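Matt white table top — is there any way to keep it looking clean?

Posted in Furniture and Surfaces

Kusum Srivastava

I bought a matt white table in July and I'm starting to think I was sold a story. The man in the Fadthorpe showroom told me the finish was "practically self-cleaning", and I should have walked out then. I write at it, I eat lunch at it, and the only thing that lives on it full time is a small dark box where I keep stamps and keys.

My trouble is this. In the morning it looks fine. By four in the afternoon, when the light comes in low, I can see grey patches that I'd swear weren't there at breakfast. I wipe them, they seem to go, and the next day they're back in more or less the same place. I've tried washing-up liquid in warm water, and I've tried a Girnico surface spray that a neighbour was very keen on. The spray cost more and did the same as far as I can tell, except that it smelled of pears.

People online say to use one of those white foam erasers. Other people online say that will ruin it. Both lots sound equally certain and neither lot ever shows a table two years later. I don't want to buy another bottle of something. I'd like to know whether I've got a dirty table, a badly made table or just a white table.

The label underneath says Terker and nothing about what it's made of. The showroom has stopped answering my emails.

Deepak Negi

Foam eraser, small circles, job done. I use them on everything, the cooker, the skirting boards, my trainers. You can't hurt a white table, it's white. If it goes a bit shiny, do the rest to match.

Teófilo Montoya

Please don't do the whole table with a foam eraser. They're very fine sandpaper in effect, and a matt finish is the worst thing to rub with them. You end up with a polished spot the size of your hand that shows from every angle, and "do the rest to match" means an evening of rubbing and a table that's shiny in stripes. I've done it to a desk, so I'm not guessing.

Before you clean anything else, work out whether there is anything there to clean. I have a plain white top too and a dark box that sits at the far side of it, and I spent most of a winter chasing grey areas that were only light.
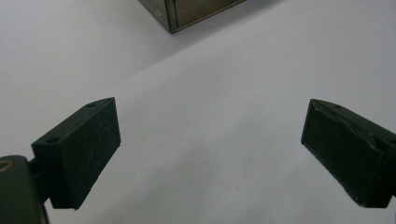
A plain white top, with the light falling across it at a slant.

There's a paler band running diagonally over the white, and the parts to either side of it look greyer and a bit colder. The change is slow, with no hard edge, so your eye doesn't read it as a shadow. I had one of those grey parts down as a stain and went at it with a cloth more times than I care to say.

So try this. Wait until your patches show up, then put a strip of masking tape next to the worst one. Don't wipe. Look again after dark with the ceiling light on, and again in the morning. If the grey has moved away from the tape, or gone altogether, you have a white table near a window and no product will help you. If it's still sitting beside the tape every time, it's a mark.

For real marks I'd go in this order. Warm water and a drop of washing-up liquid, on a soft cloth that's been wrung out hard. Then the same cloth rinsed in plain water, and I mean properly rinsed. Then dry it with a clean tea towel. I suspect a good half of what people call staining is soap left behind, and sprays are the worst for it. Your pear one may well be adding a film every day. Skip it for a couple of weeks and see.

Lift the box as well when you wipe. Dust packs in along the bottom edge and a dark base can leave a line on white. Felt pads under it would sort that — the cheap ones are fine.

As for who made it and out of what, I wouldn't trust the showroom on that even if they did write back. "Self-cleaning" is a thing people say when they want you to sign before lunch.

Kusum Srivastava

Tape went down on Friday. Two of the three patches had wandered off by bedtime, which is annoying, given how long I've been scrubbing them. The third one is still there and feels slightly tacky, so that may be the spray. I've put the bottle under the sink and I'll rinse with plain water for a fortnight. Still not convinced the finish is any good, mind.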